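Buy one kind of glass and stop

My kitchen in Bradisley has one cupboard for glasses, and for years it held 14 of them in 7 different shapes. There were wine glasses, juice glasses, two beer mugs and a pair of tall things that came with a bottle of something. Most days I used the same two plain tumblers, then washed them and used them again.

I think a household should own one kind of drinking glass, clear and plain, with a heavy base. Water, milk, juice and wine all go in it. I have served wine in tumblers to guests for two years and the wine got drunk.

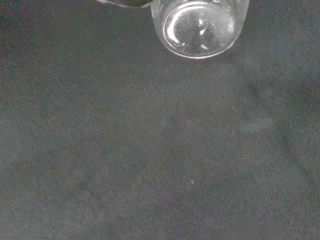 The usual objection is that a proper wine glass improves the wine. Maybe it does, if the wine is good and you are paying attention. I buy the second cheapest bottle at Lesside Market and drink it while cooking. A stem adds nothing to that except a chance to knock it over with a pan lid.

Plain glasses are also easier to replace. When one breaks, the next one matches. My sister-in-law has a set with a cut pattern that was dropped from the shops, and she now keeps five of them in a cabinet and drinks from a mug.

I dry mine upside down on a folded cloth - a rack leaves marks on the rim, and a bare counter traps water underneath. A dark cloth is best. It shows lint and spots that a white one hides.

The rest of my old glasses went to the thrift store on Cabello Street in June. The cupboard has a free shelf now, and the rice is on it.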